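Writing to people in prison: what we've learned in Vudstead
Speaker notes, evening talk, Penrose Room, 2 June 2021
Elsie Whiteley

Start once the latecomers are in. Thank Ziad for the lift and for the projector. Say there are pens on the side table.

OPENING

Good evening all, lovely to see such a full room! I'm going to talk about letters. Paper ones, with a stamp on, sent to people in Padivik who were locked up after the October marches and who are mostly still there. I've been doing this with the Vudstead group since the first arrests and I still get a thrill at the postbox, so forgive me if I gallop.

Quick background for anyone new. The marches were about the water charges to begin with. Then the police fired gas into the bus station, and after that they were about the police. People were picked up over the following fortnight, many of them at home and at night -- students, two bakers, a woman who ran a choir, a man who had lent somebody his van. Charges were things like "taking part in disorder" and "spreading false alarm". The false alarm one was used for sharing clips of the gas.

(Pause. Let them read the list of charges. Don't read it out, it's long.)

WHY LETTERS

Three groups of people read a letter to a prisoner. The prison office reads it first, nearly always. A guard may read it. And then, if we're lucky, the person gets it. I used to think only the last one mattered. I've changed my mind completely on that! A prison office that gets post for one man every week from a town it has never heard of starts to know his name. Families have told us that visits got a bit longer, or that a parcel that had been "lost" was found. I can't prove the letters did it and I won't pretend to. The families think so, and they're the ones standing in the queue outside.

Read out the bit from the choir leader's sister. Slowly. "She has put your cards on the wall in order of the colour, so it goes from blue to yellow." Leave it there, move on.

OUR FIGURES

We set ourselves a target of 500 letters by the spring and we sent 483. I was cross about the missing ones for a whole evening and then Ziad pointed out that we began with one writing pad between us. We know that over 150 arrived, from replies or from what families passed on. The rest we don't know about. Some will be in a drawer. Keep sending.

(If anyone asks about cost: postage comes out of the book stall, paper is whatever people bring.)

WHAT TO WRITE

This is the part I love. People freeze. They sit down with a clean page and think they have to say something grand about freedom, and out comes something stiff that could have been sent by the water board.

Write about ordinary life. Your allotment, the bus that never comes, your sister's awful wedding hat. Trinidad Yap sent a whole page about trying to fix a tap and got back a whole page of advice on washers, from a man who had been a plumber for most of his life and was plainly delighted to be asked. They've been writing ever since -- she's on her fourth tap question and I do wonder if some of them are made up.

Keep it short. One side is plenty. Big clear writing, simple words, and put the date at the top so they can tell if one has gone missing. Number them if you plan to send more than one.

Leave out the case. Don't mention the march, the charges, the government, or any group by name, ours included. Don't ask what happened to them. It can hold the letter up and it can make trouble for the person, and they know all that already anyway. The political work goes through the other letters, the ones to the ministry and our own MP, and I'll come to those.

No money, no stickers, no glitter (we found out about the glitter). Drawings by children are fine and very welcome.
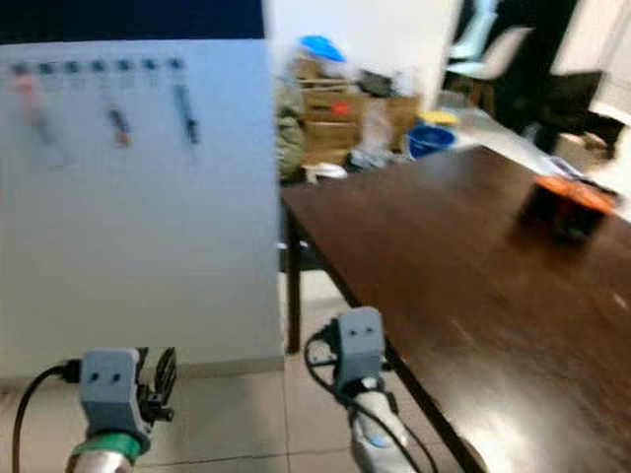
Trinidad Pascual wanted to know whether it was a bit cowardly, keeping politics out of letters to political prisoners, and said that if she were inside she would want to hear that people were angry.

I think it's a really good challenge and I've gone back and forth on it. My answer for now is that she should be angry in the other pile. The person in the cell carries the risk of whatever we put in the envelope and we carry none of it. A card that says "thinking of you from Vudstead, the swifts are back" tells them plenty. They can work out why a stranger has bothered!

(Trinidad may be in tonight. If so, ask if she wants to come back on it. Give her time, it's worth it.)

THE OTHER PILE

Letters to officials. Different animal altogether. Polite, firm, one request per letter. Full name of the prisoner, where they're held, and what you want: a lawyer present, a doctor's visit, a trial date. "I would be glad to hear what steps are being taken" is a good closing line. Don't call anyone a butcher, however much you'd like to.

Our own MP's office does answer. It took a while. The first reply was two lines, the most recent was a page and a half with a question for us in it, and I was so pleased I read it to the cat.

Say something about Eso here. Eso is the news sheet put together by the families, it comes out when they can manage it, and Nigel Bloxham turns it into English for us. Names of who has been moved and who has been let out. Please read it before you write, so your letter goes to the right prison. Copies by the door.

WHEN SOMEONE IS RELEASED

Happens more often than you'd fear. Stop writing to the prison, obviously. Don't chase them at home. Some want to stay in touch and some want to forget all of it, us too, and that has to be all right. The van man sent us a postcard of a lake with no message on it and I've got it on my fridge.

LAST BIT

We're going to write now. 10 minutes, one card each, pick a name from the basket. If you get stuck, tell them what you had for tea. Nigel will go round with the right spelling of the addresses, do copy them exactly as they are, full stops and all.

Collect cards UNSEALED. Check for surnames and home addresses -- we use the Penrose Room address for replies.

Next writing night: same room, same time. Ask who can bring envelopes. Chairs back against the wall before the yoga lot get here.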